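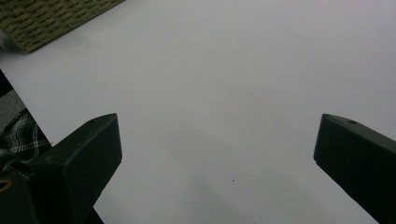

Drumcombe table cover, pale white.

The Drumcombe is a plain pale cover for a table that has seen too much. It has no pattern, no border and no cheerful lemons. We did try lemons once, in November, and most of them are still in the Narkelcombe shop if anyone feels brave.

It comes on a roll 60 cm wide, in lengths of 300 cm or 508 cm. The second figure is what the mill sends us and we have given up arguing. Cut it with ordinary scissors and lay it flat overnight before you judge it.

The white is on the cool side – closer to skimmed milk than cream – and it goes greyer wherever a shadow falls. Crumbs will show. So will everything else.

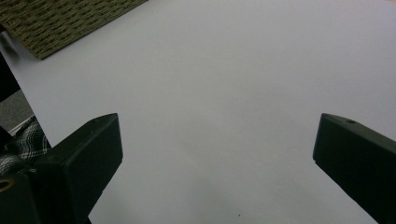
If all that white makes you nervous, a woven mat in olive green and tan breaks it up nicely. Ours are the Marinescu mats, sold in packs of 2 and not included with the cover. Shake them outdoors.

Wipe the cover with a damp cloth. Please don't iron it, whatever your mother says.

Orders for Sorumstead go out on the afternoon van. Cut lengths can't be returned.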